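Maintenance of Automated Handling Equipment
Unit 3 handout: Care of the two-arm bench cell
Prepared for the Wesville teaching workshop by Bastien Royer. Cell access and key requests: Ruben Meijer.

Purpose of this unit

Students will learn to inspect, clean and refit the compliant fingers on the two-arm bench cell, and to return the cell to service with a complete log entry. The unit assumes that the isolation procedure from Unit 2 has been passed. Students who have not been signed off may observe but must not work inside the marked zone.

Terms used

Finger: the flexible printed part that makes contact with the workpiece. Fingers are fitted in pairs.
Housing: the rigid body that carries the fingers and the drive.
Seam: the line along which the inner edges of a pair meet when the gripper is closed.
Home position: the stored pose to which both arms return before power is removed.

Service interval

Fingers on the Wesville cell are inspected every 2,000 closing cycles. The count is shown on the Komell controller under the Service tab and must be copied into the log before it is reset. A pair is replaced as a pair, even where only one finger shows damage. Spare sets are kept in drawer 816 of the Ferrand cabinet, with the fasteners that belong to them.

Isolation

Send both arms to the home position. Press the stop button, turn the main isolator off and fit your own lock and tag. Try the start button once to confirm that the cell does not respond. The arms may settle slightly when power is removed, so keep hands clear until they are at rest.

Inspection of the fingers

Wipe each finger with a dry, lint-free cloth. Solvents are not permitted on printed parts. Flex the finger gently by hand and look along each internal rib for whitening, splits or separation at the join with the outer wall. A rib that has come away at one end counts as a failure. Check the inner edge for flat spots, and record any colour change.

Refitting

Seat both fingers fully before tightening either one. Bring the screws up in turn, a little at a time, until the housing is snug. Do not use the powered driver. Any screw with a rounded head is to be discarded.

Closing check

Remove your lock, restore power and select Teach mode at reduced speed. Close the gripper on a small test object held near the fingertips, and view the seam from directly above. The inner edges should come together evenly, and the pair should taper symmetrically to its point. The right gripper provides the reference view for this check, with a small dark object pinched between the tips of the orange fingers.
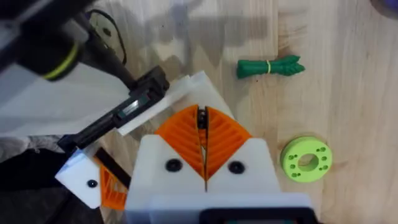
Cables and arm covers

Follow each cable by eye from the arm to its connector. Slack is acceptable provided that the cable cannot be caught by either gripper at full reach. Covers must lie clear of the joints. Report a frayed cover to Ruben Meijer and leave the cell locked off.

Log entry

Enter the cycle count, the condition of each finger, the parts fitted and your initials in the Jirnunon log. Entries are kept for 6 years. Incomplete entries will be returned to the student, and the practical mark will be withheld until they are corrected.

Reading before the next session: Unit 4, sections on joint play and drive belts.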